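Femeo opens appeal to bring clean water to two schools in Gudham district

The charity Femeo has today launched a public appeal to build rainwater tanks, handwashing stations and latrine blocks at two primary schools in Gudham district. Work is expected to begin in April, once the rains have eased and the access road can carry heavy vehicles.

The two schools, Rukik Primary and Olmedo Primary, have 2,422 pupils between them. Neither has a piped supply. Water is carried from a borehole on the far side of the market, and older pupils are often sent to fetch it during morning lessons. In the dry months the borehole is shared with nearby households and the queue can last up to 2 hours.

Attendance registers kept by the schools show that absence rises sharply in those same months, especially among girls in the upper classes. Head teachers at both schools asked Femeo for support last year, and a survey of the grounds was completed shortly afterwards. 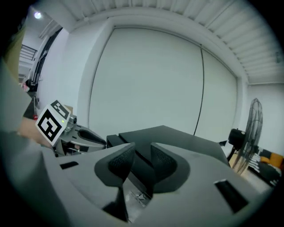
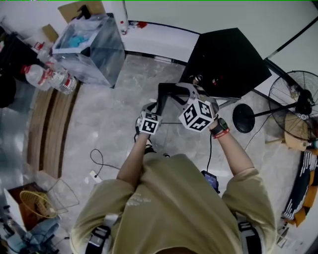

Under the plans agreed with the Gudham district education office, Femeo will install 26 handwashing points across the two sites, fed by covered tanks that collect rain from the classroom roofs. A total of 33 latrines will replace the existing pits, with separate blocks for girls, boys and staff. Each block will include at least one cubicle with a ramp and handrails.

Building work will be carried out by local masons. Parents' associations at both schools have offered to clear the ground and to supply sand and stone. Rukik Primary will be completed first - its roofs are already fitted with guttering - and the team will then move to Olmedo Primary, where one classroom roof must be repaired before a tank can be connected.

Femeo will also train two members of staff at each school to clean the tanks, test the water and replace worn taps. A small maintenance fund, held jointly by the school and the parents' association, will pay for spare parts during the first years of use.

The charity is inviting donations from individuals, faith groups, businesses and schools. Gifts may be made once or monthly, and donors may ask for their gift to be used at a particular school. Any money raised beyond the cost of the work will be placed in the maintenance fund.

Supporters will receive a written progress report at the end of each stage of building, together with a summary of spending. Groups wishing to hold a fundraising event can request posters, collection envelopes and a speaker from the Femeo supporter office.

Notes to editors

Femeo works with rural schools on water, sanitation and hygiene. Further details of the Gudham appeal, including site plans and the full budget, are available from the Femeo press office on request.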